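Lost bag still waiting for its owner at Skernholm library

A small teal and orange bag with a fluffy passenger has become the most talked-about item in the lost property collection at Skernholm library, where it was handed in at the start of October and has yet to be claimed.

The bag turned up under a bench by the large-print shelves, shortly after a story morning that filled the children's corner and most of the corridor. It holds one sock, a library leaflet folded very small and no name.

"We get umbrellas. We get a great many umbrellas," said Hanneke Boersma, who looks after the front desk. "People leave those on purpose, I sometimes think. A child does not leave this on purpose."
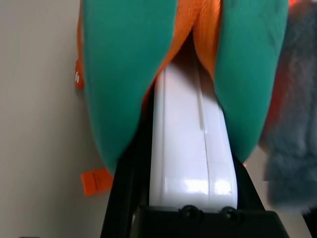

Staff at first assumed the owner would be back by teatime. Then a notice went up by the lift, where it was soon joined by a rival notice about parking. A message to the library's mailing list, which reaches up to 2,000 households, brought in 50 replies. Most wanted to know whether the bag was for sale. One asked about a cardigan lost in the spring.

It is easy enough to recognise. The fabric is teal with bright orange accents, the zip pull is orange and hangs from a thin metal ball chain, and a plush animal, white and fluffy with a light grey top, is attached to the front. Opinion at the desk is split on what the animal is meant to be. Boersma says a shark. Her colleague Toon Hendriks holds out for a seal and will not be moved.
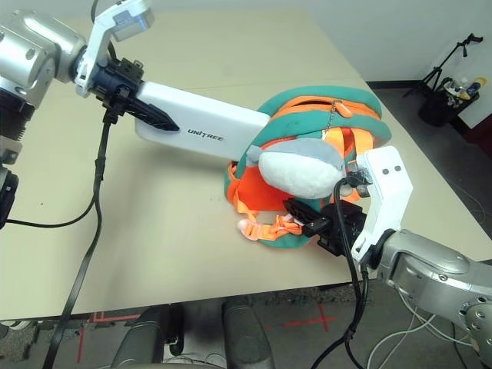
How to claim it

Anyone who thinks the bag is theirs, or their child's, can ask at the front desk until six in the evening. They will be asked to describe the sock. Hendriks said this was not meant to be difficult, although two hopeful callers have already got it wrong – one of them with great confidence.

The library keeps lost items for three months. After that they go to the winter sale, which raised 400 euros last year, much of it from umbrellas. 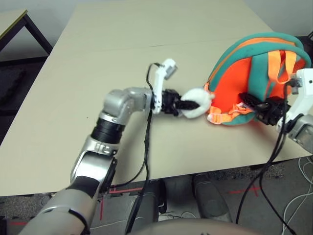 Also waiting

The same cupboard holds a recorder, a single roller skate and the lid of a good casserole. Dirk Vermeulen, a regular in the reading room, has confirmed that none of them is his. He would, however, like his umbrella back.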